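Permanence juridique « Droit d'auteur et abonnés » — rapport d'étape

Destinataire : Fonds Krajčí, programme Accès au droit numérique
Structure bénéficiaire : association Mimel
Rédaction : Dayana Arellano, coordinatrice
Période couverte : du démarrage du projet à fin avril

1. Rappel de l'objet du financement

Le Fonds Krajčí soutient Mimel pour une permanence destinée aux particuliers, petites structures et établissements qui reçoivent une mise en demeure pour un téléchargement ou une mise à disposition d'œuvres protégées. La convention prévoit trois volets : l'accueil et l'orientation des personnes, la production de modèles de réponse, et la constitution d'un corpus anonymisé de courriers permettant d'observer les pratiques des cabinets et des agences de recouvrement.

Le projet ne prend pas position sur le fond du droit d'auteur. Les personnes reçues ont parfois commis les faits qu'on leur reproche et nous le leur disons quand le dossier le montre. Notre travail porte sur la qualité des preuves présentées, le montant réclamé et la manière dont la demande est formulée.

2. Accueil et orientation

La permanence téléphonique fonctionne depuis le deuxième mois. Elle était prévue dès le premier, mais l'opérateur a livré la ligne en retard et nous avons répondu par courriel dans l'intervalle. Les demandes arrivent surtout en fin de journée, après 17 heures, et nous avons décalé les horaires en conséquence : la ligne est désormais ouverte jusqu'à 19 h 30.

Nous avons ouvert 38 dossiers. Un dossier est ouvert quand la personne nous transmet une copie du courrier reçu ; les simples demandes de renseignements sont traitées à part et ne figurent pas dans ce chiffre. Sur ces 38 dossiers, 12 ont été transmis à un avocat partenaire, soit parce qu'une assignation était déjà délivrée, soit parce que la personne avait signé une reconnaissance de dette avant de nous contacter. Les autres ont été suivis en interne.

La situation la plus fréquente est celle du titulaire d'un abonnement à qui l'on reproche un acte commis depuis sa connexion sans que l'auteur soit identifié. Viennent ensuite les images reprises sur un site associatif ou professionnel. Ces dossiers-là sont souvent plus simples sur les faits (l'image est en ligne, la capture est datée), et la discussion se concentre sur la titularité des droits et sur la somme demandée. Dans un dossier, le réclamant a produit une chaîne de cessions où manquait le contrat initial avec le photographe. Nous l'avons demandé par écrit et attendons la réponse.

Les délais imposés dans les courriers restent courts. Plusieurs personnes nous ont appelés le dernier jour du délai, en pensant qu'il s'agissait d'une échéance fixée par un tribunal. Nous avons ajouté une phrase à ce sujet sur la page d'accueil du site et dans le message d'attente téléphonique.

3. Modèles de réponse

Trois modèles sont achevés et relus : contestation de la matérialité des faits, demande de pièces, proposition amiable sans reconnaissance de responsabilité. Ils ont été relus par maître Nipon Sriwong, qui a demandé de retirer du deuxième modèle un paragraphe sur la validité des relevés d'adresses IP. Le paragraphe était exact mais trop technique pour être repris par une personne qui ne saurait pas le défendre ensuite. Il figurera dans la note destinée aux avocats. 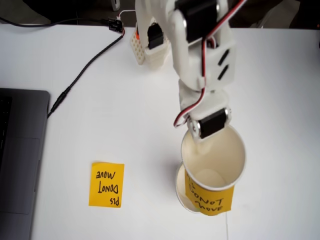

Le quatrième modèle, consacré aux images extraites d'une banque en ligne dont la licence a changé depuis le téléchargement, n'est pas terminé. La difficulté tient à la preuve de la licence en vigueur à la date du téléchargement. Les archives publiques du web ne conservent pas toujours la page utile, et les personnes gardent rarement une trace de leur côté. Nous rédigeons une version courte, limitée à la demande de pièces, et nous reporterons la partie argumentée à la période suivante.

Les modèles sont publiés avec une notice d'une page. Nous avions d'abord écrit une notice plus longue, que les premiers utilisateurs n'ont pas lue jusqu'au bout. La version actuelle indique ce qu'il faut vérifier avant l'envoi, ce qu'il ne faut pas écrire, et dans quels cas il vaut mieux nous appeler. Les trois textes ont été téléchargés 2444 fois au total. Nous ne savons pas combien ont été effectivement envoyés et nous n'avons pas mis en place de suivi individuel, par choix.

4. Corpus de courriers

Le corpus est la partie du projet qui a pris le plus de retard. L'anonymisation devait être semi-automatique. L'outil retenu, Zanar, repère correctement les noms et les adresses postales dans les courriers numériques, beaucoup moins bien dans les documents numérisés ou photographiés avec un téléphone, qui constituent la majorité de ce que nous recevons. Les numéros de référence posent un autre problème : ils permettent au cabinet émetteur de retrouver le destinataire, et l'outil ne les traite pas comme des données personnelles. Nous les masquons à la main.

Chaque courrier est donc relu par deux personnes avant d'entrer dans le corpus. C'est plus long que prévu, et nous ne souhaitons pas revenir sur cette règle. Une erreur exposerait des gens qui sont encore en litige.

Les premières lectures permettent quelques constats, à prendre avec prudence vu la taille de l'ensemble. Les courriers issus d'un même cabinet sont presque identiques d'un dossier à l'autre, y compris lorsque les faits diffèrent. La somme réclamée est rarement détaillée entre le préjudice, les frais techniques et les honoraires. Les références aux textes sont en général correctes, mais les décisions citées concernent souvent des situations commerciales sans rapport avec celle du destinataire.

5. Partenariat avec Drendomthorpe

L'échange prévu avec la clinique juridique de Drendomthorpe a commencé. Leurs étudiants travaillent sur des envois de masse comparables, dans un cadre procédural différent — la question de la divulgation de l'identité des abonnés par le fournisseur d'accès y passe par le juge selon des règles qui ne sont pas les nôtres. La comparaison porte donc surtout sur la forme des courriers et sur le comportement des réclamants après une première contestation.

Deux réunions à distance ont eu lieu. Une grille de lecture commune a été adoptée à la seconde. La traduction de la grille a demandé plus de discussions que son contenu, plusieurs notions n'ayant pas d'équivalent direct ; nous avons gardé les termes anglais dans trois colonnes.

6. Budget

Les dépenses de personnel sont conformes au prévisionnel. Le poste « téléphonie » est en dessous, en raison du démarrage tardif de la ligne. Le poste « anonymisation » sera dépassé si la double relecture est maintenue jusqu'à la fin du projet. Nous proposons de compenser par un transfert depuis le poste « déplacements », les réunions avec Drendomthorpe se tenant à distance. Ce transfert reste sous le seuil qui nécessite un avenant, mais nous préférons recueillir l'accord écrit du Fonds avant de l'opérer.

Les honoraires de relecture de maître Sriwong ont été réglés pour les trois modèles terminés. La facture relative au quatrième sera émise à sa livraison.

7. Difficultés et points ouverts

Un cabinet nous a écrit pour contester la publication du modèle de demande de pièces, qu'il présente comme une incitation à ne pas payer. Nous avons répondu que le texte ne contient aucune consigne de ce type et renvoie expressément vers un avocat en cas de doute. L'échange en est resté là. Une copie des deux courriers est jointe en annexe B.

La question de la conservation des dossiers clos n'est pas tranchée. Notre politique interne prévoit une suppression rapide, alors que certains réclamants relancent après plusieurs mois de silence et que les personnes reviennent alors vers nous sans avoir conservé leurs propres échanges. Nous étudions une conservation plus longue, avec accord écrit et suppression sur simple demande. Une note vous sera adressée avant toute modification.

8. Période suivante

Sont prévus la version courte du quatrième modèle, la note technique destinée aux avocats et une première livraison du corpus au comité de lecture. La permanence restera ouverte aux horaires actuels, y compris pendant l'été, avec une réponse par courriel seulement durant la fermeture des bureaux.

Annexes : A. Tableau des dépenses. B. Correspondance relative au modèle de demande de pièces. C. Grille de lecture commune. D. Modèles de réponse, version publiée.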